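Keeping kitchen drawers and cupboards running smoothly

Posted Sep 30, 2021

I spent most of June swearing at the cutlery drawer. It had got to the stage where you had to lift it, wiggle it left and then give it a shove with your hip, and the whole family had learned to do this without thinking about it. Then my mother-in-law came to stay and couldn't get at a teaspoon, so I finally sat down on the floor with a torch and had a proper look.

Crumbs! Years of them, packed into the runners with a sort of grey paste that must once have been oil. If your drawers are sticking, start there before you buy anything.

Take the drawer right out (ours has a little plastic lever on each side, one goes up and the other goes down, which took me ages to work out). Hoover the runners with the narrow nozzle, then go over them with an old toothbrush and a drop of washing-up liquid in warm water. Dry them well and leave the drawer out overnight if you can bear the mess on the worktop.

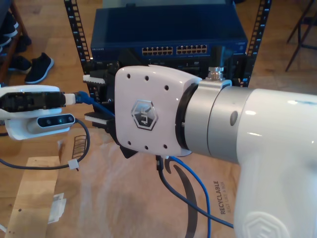
Wooden runners want something dry. I rub ours with the stub of a plain candle, up and down a few times, and then slide the drawer in and out until it stops squeaking. A bar of soap does the job too, but it goes tacky in a steamy kitchen and you'll be back to crumbs by Christmas. For metal ones I use a dry silicone spray, sprayed on to a cloth first so it doesn't end up all over the forks. Please don't use cooking oil – I did that in our old flat in Imley and it set like varnish.

Cupboard doors next. A door that's dropped usually only needs a screwdriver. Open it wide and tighten the screws that hold the hinge plate to the side of the cupboard, then shut it and see if it hangs level. Our Sunden units have 2 adjusting screws on each hinge, one for side to side and one for in and out. Quarter turns only! I went mad with mine the first time and the door wouldn't shut at all.
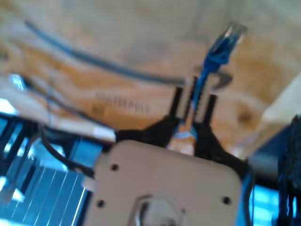 What do you do when the screw just spins round and won't grip?

Take it out, dip a couple of wooden matchsticks (heads snapped off) in wood glue, push them into the hole and trim them flush. Leave it for 12 hours and put the same screw back in.

I did that on the larder door, which carries a spice rack and gets slammed all day long, and it's still holding. If the hole is really chewed up you may want a bit of dowel instead. I got a bag of 20 from Backlund's on the high street and I've still got most of them in the odds-and-ends jar.

Handles work loose as well, and they always seem to do it when you've got a hot dish in the other hand. Tighten them from the inside of the drawer, holding the knob still with a rubber glove on.

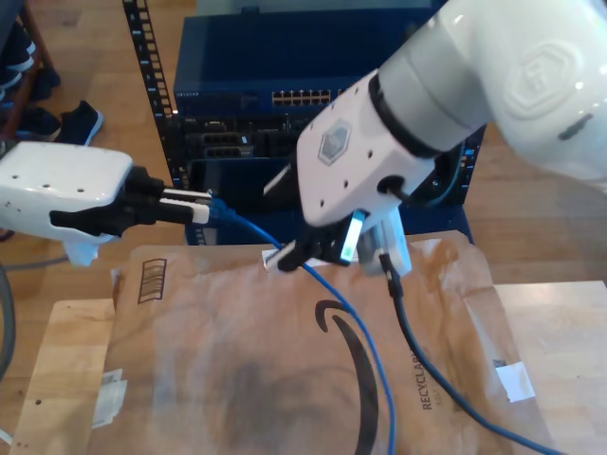
A dab of clear nail varnish on the thread will stop them creeping undone again, and you can still get them off with a screwdriver when you fancy a change. I go round the whole kitchen now when the clocks change, toothbrush in one hand and candle stub in the other – it takes less time than boiling the potatoes.

Next on my list is the bathroom cabinet, which has a mirror that rattles whenever a lorry goes past. I've tried felt pads and they fell off in the steam, so if you've got something that sticks, do leave me a comment.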